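How I Finally Got My White Counter (and Everything Else) Clean

14 Shares | 9 Comments

September 4, 2019

I have wanted a white work surface since I was old enough to have opinions about kitchens, and when we moved into the house on Mornadgate Road I got one. A big pale slab of a thing, right under the window. I was so happy! Then I made spaghetti sauce, and then I made tea, and then I found out that turmeric has no mercy at all.

So this page is everything I've learned about keeping light-colored counters and tabletops looking decent. A lot of it came from trial and error (heavy on the error), and some of it came from your comments on my sink post back in March, which I did read, every last one.

Start dry

I used to go straight in with a wet sponge. All that does is turn the crumbs into paste and push the paste into the corners. Now I take everything off, toaster included, and go over the whole surface with a dry microfiber cloth folded in quarters. When one side gets grubby I flip it to the next. You'd be amazed how much comes up before you've even turned on the faucet.

The toaster gets tipped over the trash can while I'm at it. Don't do that part over the clean counter. I have done that part over the clean counter.

The everyday wash

My everyday mix is a bowl of warm water with a small squirt of dish soap, and I mean small. Too much soap leaves a film, and on a white surface the film is what makes it look dull even when it's perfectly clean. I wring the cloth out until it barely drips, wipe in long overlapping strokes from the back to the front, then go again with plain water. Then dry it. I skipped the drying for years and wondered why I had streaks – the streaks were the water.

I did try a fancy counter spray called Tipoki that my sister-in-law swears by. It smells wonderful (sort of like a lemon that went to college) but it left smears on mine, so it's gone to live in the bathroom where it does a fine job on the tile.

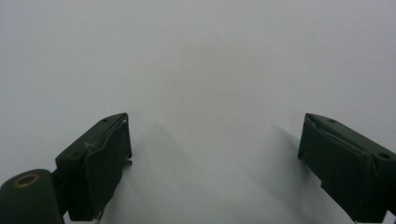

Checking your work is much harder on white than on anything else, and it took me ages to figure out a method. Under a bright ceiling light the whole thing just glares at you and you can't see a smudge to save your life. What I do is look for the slow change in tone, the way the white goes a bit bluish and darker toward the far corners and brighter nearer the middle. When that fade is smooth from one end to the other, with no cloudy patches breaking it up, I call it clean. If I spot a dull area, I crouch down until my eyes are nearly level with the counter and look across it toward the window. Every sticky ring and fingerprint shows up from down there. My knees complain, but it works better than any spray.

Stains, from easy to awful

Tea and coffee: baking soda and a little water, mixed to the thickness of toothpaste. Dab it on, leave it 12 minutes while you do something else, and wipe it off with a soft wet cloth. Don't scrub it hard, especially on a glossy finish, or you'll be left with a scratchy patch where the stain used to be.

Tomato: get to it fast with dish soap. If it's already set, the same paste usually shifts it, but you may need to go twice.

Turmeric and curry: okay, this one. Soap first, then the paste, then let daylight do the rest. Mine sits by the window and the yellow faded on its own over a few days. I wouldn't have believed it if I hadn't watched that spot every morning like a hawk.

Pen and marker: a little rubbing alcohol on a cotton ball. Try it somewhere hidden first, keep it away from the stove, and open a window. Rinse well when you're done.

Mystery gray marks: these are often metal, from dragging a pan or a baking sheet across the surface. A plain white eraser takes off the light ones. Yes, a school eraser! I keep one in the silverware drawer now and everyone who visits asks about it.

Things I don't use anymore

Steel wool, for a start. Also the green side of the sponge, and any powder that feels gritty between your fingers. I used a scouring powder on my old table and took the shine right off one end, and it held on to dirt forever after that. Vinegar is fine on my counter but it's bad news for marble and some other stone, so find out what you've got before you go splashing it around. And please never mix bleach with vinegar or ammonia, or with anything else that isn't water.

The seam along the wall

Mine collects flour. I wrap a thin cloth around a butter knife (the dull kind) and run it along the crack, then follow up with an old toothbrush and the soapy water. If your caulk has gone brown and soft, no amount of cleaning is going to help and you may as well pull it and redo it. I put mine off for a whole winter and then it took one afternoon.

Keeping it that way

I keep 2 cloths going, one for wet and one for dry, and they both go in the wash the minute they smell like anything. I also got a wooden tray from Indance to park the olive oil and the soy sauce on, so the drips land there and not on the white. Best small thing I've bought for this kitchen. The big Plerotetti cutting board lives out all the time too, mostly because it's too heavy for me to want to put away, but it does catch the beet juice.

And I wipe down at night, even when I'm tired. Especially if there's been tea. It's a few minutes and I get to come downstairs to a clean counter, and then somebody puts a spoon on it.

Next time I'm doing grout, so if you have a grout trick, leave it below and I'll give it a try before I write the thing up.

63 people found this helpful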